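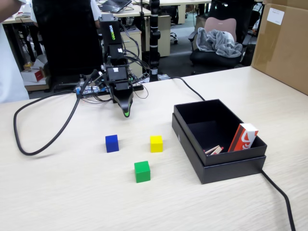 A Visit to the Student Robotics Open Day at Navon

Thursday, December 18, 2025
Print | E-mail this page
Shares: 106 – Comments: 5

I teach physics at a secondary school, and since last year my colleagues ask me when we will also have a robotics club. I always answered that I must first see how others do it. So when Oluwaseun Isah wrote to me in November that the student club at Navon opens its doors for one afternoon, I bought a bus ticket the same evening.

The club does not have its own building. It works in an office on the second floor, between ordinary desks, and the visitors walk among the chairs and the laptops. I liked this. At other open days I have seen a clean hall with posters and a person who speaks into a microphone, and one goes home with a bag of pens and little else. At Navon I could stand close to the table and ask my slow questions.

The first table

The students divide themselves in small teams, and each team has one arm and one task for the whole term. I spent most of my time with the team that sorts and packs small things. Their arm is black, with HOROBO written on the column in green and white letters, and it stands at the back of a light table. Before it were three wooden cubes, a blue, a yellow and a green one, and next to the cubes an open black box.

The task sounds easy when you read it on paper. The arm must take the cubes in the order which a visitor says and bring them into the box. Uchenna Nwachukwu, who leads this team, let me choose the order. I said green, blue, yellow. The arm took the green cube well, and the blue one also, but the yellow it pushed a little to the side and then closed on the air. Nobody in the team was embarrassed. One student wrote the result in a notebook, another put the cube back with his hand, and they began again. On the second attempt all three went in.

I asked why they do not use bigger cubes, if the small ones are so difficult. Uchenna said that in the first weeks they did use bigger ones, and the team became lazy. With a big cube the program can be wrong by a finger's width and you never learn of it.

How they keep their results

What impressed me more than the arm was the notebook. Each team writes down every attempt, also the bad ones. Since the beginning of the term this team has 3309 attempts on paper, and in 2981 of them the cube arrived where it should. The students calculate the percentage again each Friday and draw it on a long strip of paper. The line goes up, then for two weeks down, then up again. When I asked about the two bad weeks, they explained that they had changed the order of two commands in the program and forgot it. They found the mistake only by reading the old pages.

In my school the pupils copy the good measurement into the report and throw away the others. I would like to change this, with or without robots.

The Abubakar Cup

In spring the club goes to a competition called the Abubakar Cup, where teams from several schools bring the same kind of sorting task. The rules were hanging near the door and I read them while I was waiting for tea. Each team has a fixed time on the table, and it may stop the arm and start it again, but each stop costs points. The objects are given by the judges on the morning of the event, so it does not help to train only with one set. For this reason the team practices with cubes on one day and with thinner things on another. The thin ones are much harder, Uchenna told me, and she does not yet trust the program with them.

There are two divisions. In the first one the students may use the software of a supplier, and most beginners take the package from Promari. In the second one they must write the movement themselves. Navon will start in the second division for the first time. I had the feeling that not everyone in the club was happy with this decision, but they discussed it politely in front of the guests.

Some practical notes for other teachers

Oluwaseun sat down with me for almost half an hour and answered what I had on my list. I repeat the parts which may be useful.

The club meets twice a week after lessons. New students do not touch the program in the first month. They learn to place the objects, to keep the notebook and to press the stop button in time. Two of them are always at the table together, one who watches the arm and one who watches the screen.

For the lessons they use a workbook from Galevo, which is good in the beginning and too short at the end. The later chapters they wrote alone, and Oluwaseun promised to send me a copy.

My last question was about pupils who are afraid to program. He said they have a few each year, and that these often become the best keepers of the notebook, and some of them move to the program later without being asked.

I left when it was already dark and missed the first bus. The next open day is planned for the spring, before the Cup, and visitors must write in advance – the room is small. I have already asked for two places, one for me and one for our head of science.

Contact | Copyright, all texts by the author | Back to top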